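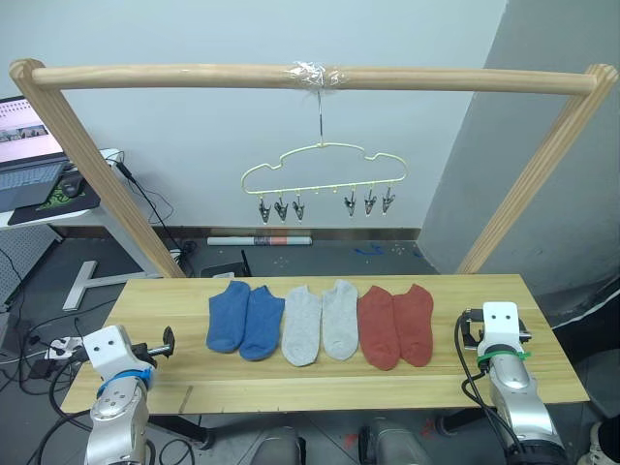
Callix cell, sock-hanging task: six socks in three colour pairs on the table, hanger above with six clips.

Progress report to the Merel fund, 23rd October

Work package 2: two-arm handling of soft items

We have now recorded 1,267 demonstrations of the sock task, against a target of 1,000 for this period. Each one asks for both arms: one to open a clip, the other to bring the cuff up to it. The hanger is free to tilt on its hook, so the clips are rarely all at the same height, and we have left it that way on purpose.

The Etim policy, trained on the first 1,000 demonstrations, was tested over 70 trials. It hung at least one sock in most of them, but completed all six in only 30. Nearly all failures came at the clip. Picking up from the table is no longer a problem unless two socks overlap, when the gripper sometimes takes both.

Mumex, our labelling tool, was delivered three weeks late and the remaining recordings are still being checked. This has not affected spending.

Next steps are to retrain on the full set, add wrist force readings, and repeat the trials with a second hanger. Results will be in the December report.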